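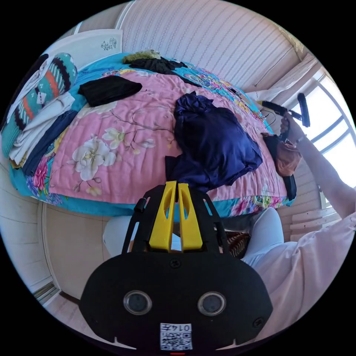 From: Nadhirah Ngui
To: Semple House Residents and Hosts list
Subject: Re: Linen changeover and the July guest rota

Dear all,

Thank you to those who replied to Dennis Gosling's message on Tuesday. His text is quoted below for members who joined the list after it went out. I am writing on behalf of the housing office to answer the points he raised and to set out what will apply at both the Wurnby and Tillero buildings from the start of July.

> I write as a host at Wurnby. Three matters need a clear answer before
> the summer guests arrive.
>
> First, the old notice says that bedding is changed weekly. The new
> one says it is changed between guests. Which is correct for a guest
> who stays a full month?
>
> Second, several hosts use their own quilts and blankets on the guest
> beds, and have done so for years. The laundry contract with Cadus
> appears to cover house linen only. Are hosts expected to wash their
> own items, and if so, may they use the machines in the basement
> during the day?
>
> Third, I would ask the office to look again at the 200 dollar linen
> deposit. It is a large sum for a student to find in the first week,
> and last year I had two guests who were still waiting for it to be
> returned a month after they had gone home.
>
> Dennis Gosling
> Wurnby, second floor

On the first point, the new notice is correct as far as it goes, but it was written with short stays in mind and should have said so. For any guest staying longer than 15 nights, the house will provide a second full set of sheets and pillowcases, to be left in the guest's room on the day of arrival. The guest may change the bed when he or she wishes. Used sheets should be placed in the canvas sacks on each landing, and clean replacements may be collected from the linen room. Staff will no longer enter a guest's room to change a bed during a stay. Several guests told us last summer that they disliked finding their belongings moved, and the office agrees that they should not have been.

A corrected notice will be posted on each floor. Please take down the old one wherever you find it, including the copy inside the Tillero kitchen cupboard, which was missed the last time.

On the second point, Mr. Gosling has read the contract correctly. Cadus collects and washes sheets, pillowcases, bath towels and the plain white blankets marked with the house stamp. It does not accept quilts, comforters, wool or knitted blankets, or anything belonging to a host. Last autumn two privately owned blankets were put into the sacks by mistake and came back badly shrunk. The company was within its rights to decline the claim, and the office has no fund from which to replace such items.

Hosts remain welcome to use their own bedding. Many guests have remarked on how much they appreciated it, and the house blankets are, we accept, rather thin. We ask only that each item carry the host's name on a sewn or ironed label. Marker on the hem washes out and has led to disagreements that took a good deal of time to settle.

The basement machines may be used for host bedding between 10 a.m. and 4 p.m., Monday through Friday. Outside those hours they are kept for residents' personal laundry. The large machine on the left takes a full-size quilt. The other machines do not, and the drum bearing on one of them was damaged in the spring by an overloaded wash. Quilts should be dried on the racks in the yard or on the low setting of the large dryer. Please do not hang them over the stair rail at Tillero. The rail has been inspected and is sound, but the fire inspector's letter was clear that the stairs must be kept free of hanging cloth at all times.

On the third point, the office has reviewed the deposit and has decided to lower it. I am not yet able to give the new figure, which depends on the insurance renewal, but it will be sent to this list before any summer guest is asked to pay. Guests who have already paid at the old rate will be refunded the difference without having to apply for it.

The office also accepts the criticism about late refunds. The delay came from a requirement that both the host and the floor representative sign the departure form. Where one of them was away, the form simply waited. From July, the host's signature will be enough. Deductions will be made only for house linen that is missing or torn. Ordinary stains and wear will not be charged, and no deduction will be made for a host's own items, which are a matter between host and guest.

Two smaller matters were raised in replies sent to me directly.

A member at Tillero asked whether the spare pillows stored in the attic could be given out. They have been there longer than anyone in the office can say with confidence, and we would prefer that they not be used. New pillows have been ordered and will be in the linen room before the first arrivals.

Another member asked about guests who bring their own bedding. They are free to use it. The house set should then be returned to the linen room folded and unused, and the host should note this on the arrival form so that it is not counted as missing at the end of the stay.

The draft guest rota is pinned up outside the office in both buildings. Hosts who need to change their dates should write to me rather than alter the sheet by hand - last year we ended up with three versions of it, and one guest arrived to find no room ready. I would also ask hosts with two guest beds to confirm whether both are to be offered this summer, as the rota currently assumes that they are.

Replies on matters of general interest may be sent to the list. Questions about a particular guest or a particular refund should come to me alone.

With regards,

Nadhirah Ngui
Housing Office, Semple House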